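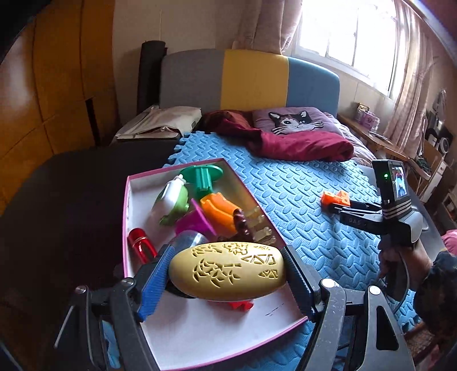

## Zwischenbericht zum Vorhaben »Lesepaten Flalau«, Berichtszeitraum bis März

Zuwendungsempfänger: Bildungsverein Flalau
Projektleitung: Tomomi Katayama
Fachliche Begleitung: Adel Zerouali

### 1. Stand der Umsetzung

Das Vorhaben verläuft weitgehend planmäßig. Im Berichtszeitraum wurden 30 Lesepatinnen und Lesepaten geschult und an vier Grundschulen eingesetzt. Insgesamt fanden 644 Lesestunden statt. Der Einsatz an der Grundschule Josteven begann wegen der Sanierung des Ostflügels erst im Februar - die ausgefallenen Termine werden bis zu den Sommerferien nachgeholt.

Der Bücherbestand umfasst derzeit 873 Titel. Die zweisprachigen Ausgaben werden besonders häufig entliehen, vor allem in den Klassenstufen 2 und 3.
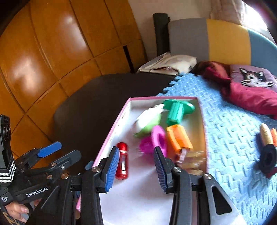
Für die Nachbeschaffung wurden bei der Buchhandlung Hayashi drei Angebote für unterschiedliche Paketgrößen eingeholt. Die Bestellung soll im April erfolgen.

### 2. Mittelverwendung

Die Ausgaben liegen im Rahmen des bewilligten Finanzierungsplans. Bei den Fahrtkosten ergab sich eine Überschreitung von 300 Euro, die durch Minderausgaben im Ansatz »Druckkosten« gedeckt ist. Um Zustimmung zur Umwidmung wird gebeten.

### 3. Ausblick

Im Mai ist ein Auswertungsgespräch mit den Schulleitungen vorgesehen. Die Moderation übernimmt Édgar Muñoz.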